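Shop Floor Talk > Automation and the Job

Thread: Robots on the belt bench, how is it going where you are?

beltlady_ustier
28th March
Hi all, long-time reader and not much of a poster, so bear with me. We coil and pack belts and straps at the Ustier plant, and since January management has been setting up arms to take over part of the coiling. I've been on that bench 19 years and I have feelings about it, some of them good! My wrists are thrilled, for one thing. On a busy shift we put out 2,405 coils by hand, and by the end of it I could hardly open a jar of pickles.

What I didn't expect is how much of my day is now spent thinking about how a belt behaves. A flat black belt on a black table is a pain even for my eyes, and a loose coil wants to spread out the moment you let go of it. I've been handling that with my thumbs all these years without ever having to put it into words.

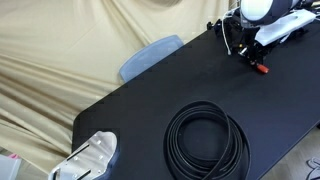 So now I sit with the setup people and try to explain my thumbs, and they are very patient with me – I'll give them that. They write down everything, even the bits where I just wave my hands about. My question for you folks is whether this kind of work lasts, or whether I'm teaching myself out of a chair.

lanz_nights
Sorry to be the gloomy one, but at Lanz it was the second thing. We had 9 people on packing and the arms came in "to help," and a year on there were four of us. They didn't fire anyone, they just never filled a spot when somebody left. Get whatever they promise you in writing.

gasketgus
I don't think that's the whole story, lanz. I'm over at Bosovon and we kept our entire line. The jobs changed, sure. I used to pack and now I clear jams, swap fingertips and check the coils that come out funny. I like it better, and I got a pay bump for the training.

lanz_nights
Glad for you, I mean it. Did everybody get the bump, or only the ones who took the training?

gasketgus
Only the ones who took it. Fair point, a couple of the older hands didn't want to and they're still on the old rate.

beltlady_ustier
Well, that's what I was afraid of, because I'm an older hand myself! I will say the training here is open to everyone so far, and I've put my name down.

flurke_temp
We run Flurkeseo software on ours and the best thing we did was ask for a paid hour a week to go over problems with the engineers. Might be worth asking for before they get used to having your advice for free.

beltlady_ustier
Oh, I like that. I'll bring it up at the next shift meeting and let you know what they say.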